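Community > Comics & Zines > Making > Lettering and layout

Hand lettering keeps going wobbly at print size - redraw or go digital?

skollham_inks
7 March 2020
14 replies | 3 shares

So I'm doing a mini comic, 29 pages, pencils done, inked maybe half. I letter by hand straight on the page because I like how it sits with the art. Problem is my originals are pretty big and when I shrink them down for the test print the letters go all mushy. The Es fill in. Quiet dialogue is unreadable, shouting looks fine.

Do I redraw all the balloons on seperate paper and paste them in, or give up and use a font? Worried a font will look dead next to my line, which is scratchy. Printing 200 copies for a fair in September so there's time, but not heaps. Black and white inside, colour cover.

Also if you letter on a separate sheet do you draw the balloon there too or leave it on the art?

Jardine Press
Don't redraw anything yet. Your letters are too small and too tight, is my guess. Rule guidelines first - pencil, light, same gap every time - and letter one page bigger than feels right. Then shrink it and look. Mine always look like a kids' book on the original and normal once printed.

Pen matters too. If you're inking and lettering with the same nib, go finer for the letters, and open up your Es, As and Rs. The holes are what close up first.

Separate sheet: letters only, balloon stays on the art. Scan both, drop the letters in as their own layer. Then a typo is a two minute fix. I did a 58 page book the other way and found a missing word on the second last page, had to white-out half a face.
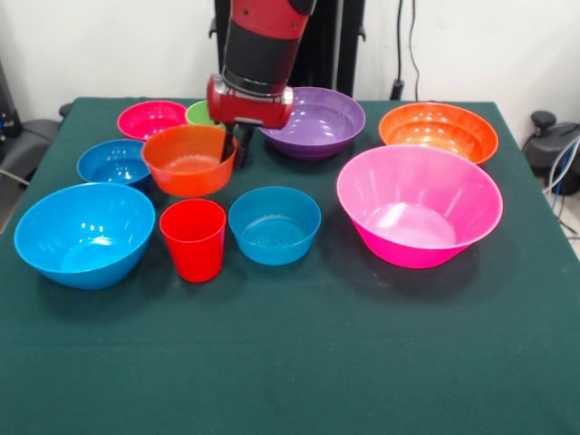 Briner reckons you should cut the words before you touch the pen, and I'd go along with that. Half the cramped balloons I see at fairs have a whole sentence in there the drawing already told you. Read each page out loud, cross out whatever you skip over. Then there's room for bigger letters and you havent changed a single panel.

Check your scan as well. If you're scanning grey and the printer turns it to pure black, all the soft edges get fat. Scan higher, convert it yourself, push the threshold till the Es open up. Print one page at actual size before you do the lot.

stuker
just use a font, no one at a fair cares

skollham_inks
Ta. Tried the guidelines on page 3 last night, went up a size, and cut a balloon and a half. Heaps better already. Scan was grey, yes, oops. Going to do the letters on layout paper over the top so I can see where the balloons are. Will still have to fix the early pages, where I'd inked the text in tight, but that's patching and I can live with it.

Stuker - I tried one. Looked like a parking notice.

Jardine Press
Patch with the same paper stock if you can, the edges show up less in the scan. And leave the sound effects on the art, those want to be part of the drawing.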